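5주차 강의 노트: 자동화가 들어온 주방, 거기서 일하는 사람들

지난주에 물류 창고 이야기를 하다가 시간이 모자라서 급하게 끊었죠. 창고 이야기는 읽기 자료로 대신하고, 오늘은 바로 주방으로 넘어갑니다. 제가 제일 좋아하는 주제라 말이 좀 길어질 수 있어요. 필기는 너무 열심히 안 하셔도 되고, 뒤쪽 토론거리만 챙겨 가세요.

먼저 왜 주방이냐. 공장 자동화는 다들 어느 정도 그림이 있어요. 컨베이어가 있고, 울타리가 있고, 부품은 늘 같은 자리에 같은 방향으로 옵니다. 그런데 급식 주방이나 만두 가게는 그렇지가 않거든요. 반죽은 날씨를 타고, 찜통에서는 김이 올라오고, 사람은 그 사이를 계속 지나다닙니다. 그래서 이쪽은 오래도록 "손이 아니면 안 되는 일"로 남아 있었고, 그 말이 일하는 사람들의 자부심이기도 했어요. 이 자부심 이야기는 나중에 다시 나옵니다. 기억해 두세요!

오늘 사례는 Felard라는 단체급식 회사의 조리장입니다. 하루에 찐빵을 700개 내보내는 곳이고, 제가 작년 봄부터 드나들면서 인터뷰를 했습니다. 자동화 쪽은 Flornstead라는 업체가 맡았고, 현장에서는 그 시스템을 그냥 Wirklow라고 불러요. 처음엔 사람 이름인 줄 알았습니다. "Wirklow가 오늘 좀 느려" 이러시니까요.

제가 만난 분은 위영숙 씨예요. 찜 담당으로 20년을 일하셨습니다. 첫 인터뷰에서 제가 아주 교과서 같은 질문을 했어요. 로봇이 들어온다니까 일자리가 걱정되지 않으셨느냐고요. 영숙 씨가 한참 웃으시더니 "걱정은 했지, 근데 내 손목 걱정이 먼저였어"라고 하시더라고요. 이 대답 때문에 연구 계획서를 절반쯤 다시 썼습니다. 저는 고용 숫자만 보려고 했는데, 현장에서는 몸 이야기가 먼저 나온 거예요.

찜 공정에서 제일 힘든 구간이 어디일까요? 저는 반죽일 줄 알았어요. 그런데 반죽은 기계가 한 지 오래됐고, 힘든 건 꺼내는 일이었습니다. 뚜껑을 열면 김이 얼굴로 확 올라오고, 그 위로 팔을 뻗어서 말랑한 걸 하나씩 집어야 해요. 세게 잡으면 눌리고 살살 잡으면 떨어뜨리고. 장갑을 끼면 감이 없고 벗으면 뜨겁고요. 하나 꺼내는 건 별일이 아닌데 그걸 오전 내내 하는 겁니다.
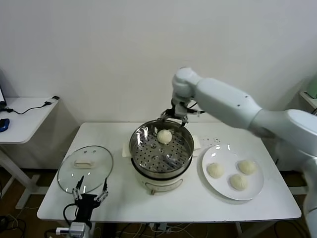

꺼낸 걸 접시에 놓는 것도 일이에요. 서로 붙으면 껍질이 벗겨지니까 사이를 좀 띄워 놓아야 하는데, 영숙 씨는 이걸 보지도 않고 하십니다. 이야기하면서, 심지어 저한테 커피 마셨냐고 물어보면서요. 제가 한번 해 봤는데 첫 개부터 옆구리에 손가락 자국을 냈습니다. (그건 제가 먹었어요.)

이럴 때 쓰는 말이 암묵지입니다. 본인은 하는데 말로는 잘 안 나오는 지식이죠. 자동화 프로젝트가 시작되면 이 암묵지를 어떻게든 밖으로 꺼내야 해요. 어디를 잡는지, 얼마나 벌려서 내려가는지, 언제 놓는지. Flornstead 쪽 담당자가 영숙 씨한테 "어디를 잡으세요?"라고 물었더니 "잡을 데를 잡지"라고 하셨답니다. 완벽한 대답이에요. 정보량은 제로고요.

그래서 결국 말로 묻는 걸 포기하고 동작 시범을 모으는 쪽으로 갔습니다. 시범을 382회 모았다고 들었어요. 여기서 질문 하나 드릴게요. 시범은 누구 것일까요? 회사 기록에는 "학습용 동작 자료"라고만 적혀 있고 영숙 씨 이름은 없습니다. 급여에도 따로 항목이 없었어요. 그냥 근무 시간에 한 일로 처리된 거죠. 본인은 "그게 무슨 대수냐"고 하시는데, 같은 조리장의 젊은 직원들 생각은 꽤 달랐습니다. 저는 젊은 직원들 쪽에 더 가깝습니다만, 여러분한테 강요할 생각은 없어요.

이제 사람들의 하루가 어떻게 달라졌는지 볼게요. 첫째로 일의 리듬이 바뀌었습니다. 예전에는 찜통이 리듬을 정했어요. 김 빠지는 소리 듣고 움직이고, 다음 판 올리고, 그 틈에 물 한 잔 마시고. 지금은 Wirklow의 속도에 맞춥니다. 사람보다 느린데 쉬지를 않아요. 이게 묘하게 피곤하다고들 하십니다. 느린 걸 옆에서 지켜보는 피로라고 할까요. 손은 덜 쓰는데 눈을 못 떼는 거죠. 자동화 연구에서 감시 부담이라고 부르는 건데, 비행기 조종석 이야기로만 배우다가 찐빵 앞에서 들으니까 훨씬 와닿더라고요!

그리고 직무 이름이 바뀌었어요. 영숙 씨는 이제 "공정 보조"가 아니라 "설비 운영"으로 분류됩니다. 듣기에는 승진 같죠? 임금표를 보면 칸만 옮겨 갔고 금액은 그대로예요. 책임은 늘었습니다. 멈추면 불려 가고, 떨어뜨리면 불려 가고. 류채원 선생님이 지난 학기 세미나에서 이걸 "이름만 올라간 사다리"라고 하셨는데, 제가 허락받고 계속 써먹고 있습니다.

좋아진 것도 당연히 있어요. 이걸 빼먹으면 제가 거짓말하는 게 됩니다. 팔뚝에 늘 있던 화상 자국이 줄었다고 여러 분이 말씀하셨고, 영숙 씨는 저녁에 손녀 머리를 땋아 줄 수 있게 됐다고 하셨어요. 전에는 손가락이 부어서 못 하셨대요. 설문지에는 이런 걸 적는 칸이 없습니다. "근골격계 증상 빈도"에 동그라미 치는 칸만 있죠. 여러분이 나중에 현장 조사를 하게 되면 제발 빈칸을 넉넉히 만드세요.

아까 자부심 이야기로 돌아갈게요. "손이 아니면 안 되는 일"이 더는 손의 일이 아니게 됐을 때 사람은 뭘 느낄까요. 저는 상실감을 예상했고 실제로 그런 분도 계셨습니다. 한 분은 그만두셨어요. 자동화 때문이냐고 여쭤봤더니 반은 그렇고 반은 이사 때문이라고 하셔서, 제 표에는 아직도 어디에 넣어야 할지 모르는 줄로 남아 있습니다. 그런데 영숙 씨는 조금 달랐어요. 반죽이 평소보다 진 날에는 설정을 바꿔야 하는데, 그걸 제일 먼저 알아채는 사람이 영숙 씨거든요. 화면에 뜨기도 전에 "오늘 거 질다" 하십니다. 그러면 설비팀이 내려와요. 손의 일은 줄었는데 손으로 배운 것은 아직 쓰이고 있는 셈이죠.

다만 걱정이 하나 있습니다. 신입은 그걸 어디서 배우나요? 영숙 씨는 수없이 꺼내 보면서 배우셨어요. 지금 들어오는 사람은 처음부터 옆에서 지켜보기만 합니다. 회사에 물어봤더니 교육 자료를 만들 계획이라고 했고, 6월에 다시 물었을 때도 계획이라고 했습니다. 다른 조리장인 Ji에서는 하루 한 시간은 일부러 손으로 작업하게 한대요. 생산성으로 보면 손해인데 현장 반응은 괜찮다고 합니다. 여기는 아직 제가 직접 가 보지 못해서 들은 이야기로만 적어 둡니다.

용어 정리 짧게 하고 갈게요. 시험에 나온다는 뜻은 아니고, 읽기 자료에 자꾸 나와서요.

암묵지: 할 줄은 아는데 설명은 어려운 지식. "잡을 데를 잡지."
감시 부담: 직접 하지 않고 지켜보면서 생기는 피로와 긴장.
직무 재분류: 하는 일이나 이름표가 바뀌는 것. 임금이 같이 바뀌는지는 꼭 따로 확인하세요.
숙련의 단절: 앞사람이 배운 방식으로 뒷사람이 배울 수 없게 되는 상황.

다음 시간 토론거리입니다. 조별로 하나씩만 골라 오세요.

시범을 보여 준 노동자에게 보상을 한다면 무엇을 기준으로 할 것인가. 횟수인지, 시간인지, 나중에 절감된 비용인지.

감시 부담을 줄이려면 기계를 바꿔야 하는가, 근무표를 바꿔야 하는가. 둘 다라고 쓰면 점수 깎습니다.

Ji처럼 손 작업 시간을 남겨 두는 방식은 누구에게 이익인가. 회사, 숙련자, 신입 입장을 각각 써 볼 것.

분량은 한 쪽이면 충분하고, 본인이 아르바이트했던 곳 사례를 가져와도 좋아요. 작년에 어떤 분이 카페 우유 스팀 이야기를 써 왔는데 정말 재미있었습니다. 읽기 자료는 3장까지, 표는 건너뛰어도 됩니다.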